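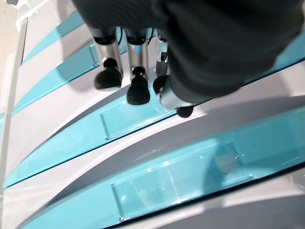 Stripe Layout on Curved Household Surfaces
Project report, Product Design, second year
Submitted 11/9/22

1. Aim

The project looked at what happens to a pattern of wide, straight stripes when it is carried on a surface that is not flat. Two colours were used throughout, a pale grey-white ground and a bright teal. The brief asked for a pattern that could be used on seat covers, trays and storage lids in one matching range, so the same drawing had to work on soft and hard items.

2. Background

Stripes are usually drawn and approved flat. Once the item is made up, the bands bend with the shape underneath and the spacing looks uneven from most viewing angles. The change is easy to see because the eye compares each edge with the next one. A small repeat such as a dot or a check hides the same amount of bending quite well.

The Betader pattern guide, which was the main written source, treats this as a cutting problem and advises lining up the stripe with the longest seam. It does not cover items without seams. The Breathnach notes used in the workshop module deal with rigid parts, mainly lids, and suggest drawing the bands directly on the finished form.

3. Method

A test sheet was drawn with teal bands 19 mm wide and ground bands of the same width. The sheet was named Nomum in the project files and the name is kept below. Nomum was printed on thin cotton and on transfer film.

The cotton was laid over a padded form 506 mm long and pinned at the corners only. The film was applied to a shallow moulded lid with a diameter of 404 mm. In both cases the bands were first set parallel to the long side of the printed sheet, then turned to run diagonally across the form.

Edges were traced from above onto clear acetate. Band width was read from the tracing at the centre and near the rim. All readings were taken by one person with a steel rule, to the nearest half millimetre. The daylight in the studio changed too much during the afternoon in October when the first set was made, so those tracings were thrown out and repeated under the bench lamp.

4. Results

On the padded form the bands kept their width at the centre and looked narrower towards the sides, where the surface falls away. The largest difference on the tracing was 6 mm. Pulling the cotton tight reduced the folds but made the teal bands wander, as the cloth stretched more across the weave than along it.

On the lid the film could not follow the rim without small cuts. With the bands parallel to the sheet edge the cuts fell inside the teal and were visible. With the diagonal layout most of them could be placed on the boundary between the two colours, where they were hard to find by eye.

The diagonal layout also read better from a distance on both items. The bands became broad curves and looked intended, whereas the straight layout looked like a straight pattern that had been put on badly. This is a matter of opinion and was not measured.

Shadow had more effect than expected. Pale bands on the side away from the lamp came close in tone to the lit teal, and the tracing was difficult there. The acetate had to be moved twice and the readings from that side should be treated with care.

5. Problems

The film supplied under the Fastovik label lifted at the rim overnight on two trials. Warming it with a hairdryer before pressing helped. The cotton frayed at the corners after repeated pinning, and a hem would have been worth the time.

6. Further work

The next version of Nomum will use a narrower ground band, with the teal left as it is. A tray with a raised edge is still to be tested – the mould was not ready – and the seat cover needs a trial with proper seams.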